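Print this page | E-mail this to a friend

Folding shirts for a living (sort of)

Last updated 2024-11-12

So I've been at this three weeks now, and my right thumb has a callus in a place where I never had one before. I told my sister I teach robots to fold laundry and she laughed for a good minute, and then she asked if I could send one over. I can't, sorry! They're not that good yet. I'm not that good yet either, which is mostly what this post is about.

A few of you asked what I do all day, so let me back up. I work on the data side at Vasteo. There are two ways we show a robot how to do a thing. One is remote control, where you sit or stand with a pair of handles and the arms copy you, and the other is the hand-held gripper, where you hold the fingers yourself and do the job with your own arm while the camera on top records what the fingers see. I started on remote control like everybody does and I was terrible at it. You know when you try to cut your own bangs in the mirror? Like that, except the mirror is half a second behind and the bangs are a towel.

The hand-held one suited me right away. You squeeze, the fingers close, you let go, they open. You can feel the cloth through it a little, which I didn't expect, and when something slips you know it before you see it. On the remote rig I'd be pulling away happily with nothing in the gripper at all (more than once, with people watching).

But it has its own problems, and most of them are me. I fold like my mother folds, which means I pin the collar with my chin and do a kind of flip. You can't use your chin. You can't use your other hand to smooth things down either, because the robot won't have your other hand, it'll have another gripper. The first day I kept reaching in with my bare fingers to fix a sleeve, and every time I did that the whole take was trash. I'd get right to the end, see one little corner sticking out, and poke it. Trash. Start over.

We did towels first, then pillowcases, then T-shirts, and this week we moved up to the heavy stuff, hoodies and sweatshirts and anything with a zipper. We also moved off the table and onto the bed, which changes everything. A table pushes back. A mattress gives, so you press down to pinch the fabric and the fabric just goes down with you, and you end up with a fistful of air or a fistful of way too much sweatshirt.

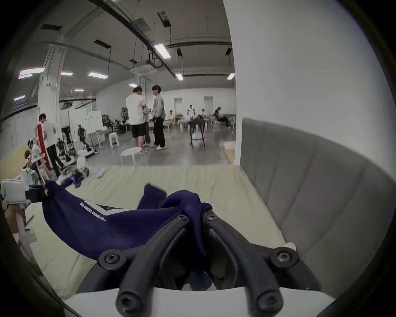 Venla Huttunen told me I was grabbing too greedy, that I should go in flatter and take less, and that if I could get hold of one layer near a seam the rest of it would follow along on its own. She also said to stop hunting for the perfect corner, since a robot that has only ever seen perfect corners won't know what to do with a heap.

I thought about that all through lunch. She's right, and it's hard to do! When you know you're being recorded you want to look good. You want to lay the thing out nice and square and then fold it like someone in a store. But nobody's laundry starts out nice and square. Mine comes out of the dryer in one big knot with a sock inside it. So the new rule I've made for myself is that before each take I pick up the garment, drop it, and whatever it lands like is what I've got. No cheating, no little nudge with the knee.

Going in flatter helped a lot too. I'd been coming straight down like one of those claw machines at the arcade. Now I tilt my wrist so one finger slides along the mattress and the other comes over the top, and I get my one layer maybe two times out of three. The third time I get the lining or the pocket and have to let go and try again. Those takes are fine, by the way. They want some of those. If you miss and recover it's a keeper, and if you miss and swear and throw the sweatshirt, it isn't. (There's sound on the recordings. I found this out late.)

The numbers, for those who like numbers. The goal for the clothes set is 3000 good takes for all of us together, and we passed 1000 just before the weekend. My personal best is 135 in one day, and that was pillowcases, so I'm not sure it should count. With hoodies I'm happy if I get to 90. Hoods are evil. You get the body folded in half, everything is lovely, and there's this hood flopped over to the side like a tongue. I asked if we could do the hood first and the answer was try it and see, so tomorrow I'm trying it and seeing.

Other things I've learned, in no order:

Dark fabric is harder than light fabric, for me anyway. I lose track of which layer is on top. Stripes and lettering are a big help because you can tell at a glance which way up you are.

Go slower than you think. Then slower than that. When I watched my first takes played back I looked like I was trying to put out a fire.

Wear a shirt with short sleeves. My cuff kept getting in the shot.

Stretch your hand. I mean it. I used to laugh at people doing wrist circles by the coffee machine and now I'm over there with them, circling away.

Don't finish a fold by patting it. I can't stop patting. It's a whole-life habit, you fold a thing and you pat it, and I've had to throw out so many good takes for one pat. I've started holding my left hand behind my back like a waiter.

Somebody in the comments last time wanted to know if it feels weird, teaching a machine to do a thing I do at home for free. A bit, I guess. Mostly it's made me notice how much is going on in a job I thought I could do asleep. Try this tonight: fold a sweatshirt with only a thumb and one finger on each hand. Keep the other fingers tucked in. You'll feel ridiculous and you'll find out where all your tricks are. I have about six tricks, and four of them use my chin.

I did go back to the remote rig for an afternoon, just to see if anything had carried over. It had, some. I was still slow but I wasn't scared of it, and I got a bath towel folded in thirds with the edges more or less lined up. There's one trick that works on both, where you pinch the far edge, lift it high, and let it hang for a second before you bring it over. It gets the wrinkles out by itself, and it saves you having to smooth anything. My grandmother did that with bedsheets out on the line, so she was ahead of all of us.

In December we're supposed to start on bedding, real bedding, including the fitted sheet. I've been a grown woman for a long time and I have never once folded a fitted sheet. I roll mine up and shut the closet door on it. So if any of you know how, please write to me before then, and please write it for someone who has two fingers on each hand and isn't allowed to pat.

Contact: use the form on the About page | Text and pictures copyright of the author, please ask before reposting | Back to top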